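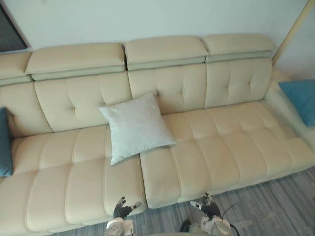

Figure 3. Cushion task, living room set. View from the head camera, with both hands at the front of the seat and the gray pillow near the middle of the sofa.

3.2 Collecting the demonstrations

We gathered 600 demonstrations of household tidying in homes near Rimcombe, all by teleoperation. Of these, 176 involve sofas and soft cushions. Operators worked in short shifts and were asked to move at whatever speed felt natural. An episode began when the operator pressed the foot pedal and ended when the pedal was released.

Before each episode we changed the placement of the cushions by hand, using a list of 13 starting layouts. Head camera video, joint positions and finger commands were saved together by the Stollis logger.

We use cookies to improve your reading experience. Accept | Manage settings

Episodes with dropped camera data were removed, 92 in all, and were recorded again in the same home. Failed grasps were kept if the operator recovered within the episode. Each episode was then labeled with one plain sentence, such as "put the gray pillow against the armrest."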